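From: Nandi Matlala
To: ikura-users
Date: Saturday, April 7, 2018
Subject: Re: [ikura-users] how many demonstrations for the steamer task?

On the list, someone wrote:
> We want to repeat your bun task with our own two arms. In the
> Ikura notes you say 1,000 demonstrations, but the file index has
> more. Which number is correct? And do you keep the episodes
> where the operator drops a bun, or do you delete them?

Hello,

Thank you for the question, and sorry that the notes are not clear. I will try to answer in order.

We recorded 1,212 episodes in total. After checking, 1,103 remained. For training we used 1,000 of them, and the other 103 are for validation. So the number in the notes is only the training part. I will correct the text this week.

About the dropped buns. We keep an episode if the operator picks the bun up again and finishes the task. In my opinion these are the most useful ones, as the policy can learn from them how to recover. We delete it if the bun goes on the floor, if the operator stops before the end, or if one of the joint streams has a gap. Most of the 109 deleted episodes are from the last group. In October we had a bad cable on the left wrist and did not notice it for two days.

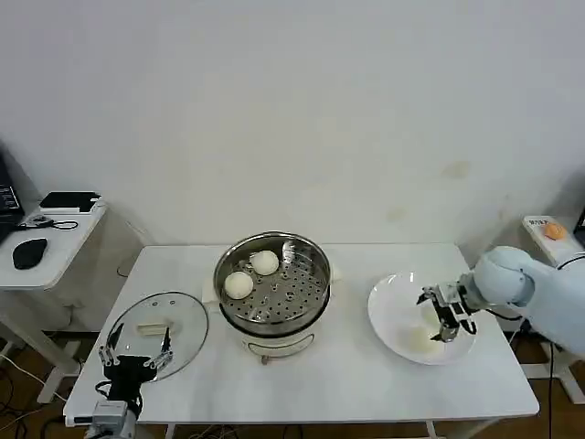

The second thing I want to mention is the start position. In our first sessions the operators always put the plate in the same place, and the policy learned the place and did not look at the plate at all. When we moved it by the width of one hand, the gripper closed on air. Now we have a list of start positions, and the recording program (Stenine, it is in the same repository) chooses one before each episode. Please do the same also for the lid. A glass lid is difficult for the depth camera, and if it always lies at the same spot you will not see this problem until the test.

Also, change the operator often. We had six operators, and each one has a different way to hold a soft bun. One of them closes the fingers very slowly, and another one comes in fast and low. If you have only one person, I think the result will be too narrow, but I did not measure this, so please take it only as my opinion.

One question from my side: does somebody here have a good way to label the moment when the gripper first touches the bun? We take it from the motor current, but for a soft object the change is very small and we are often late by several frames.

Best regards,
Nandi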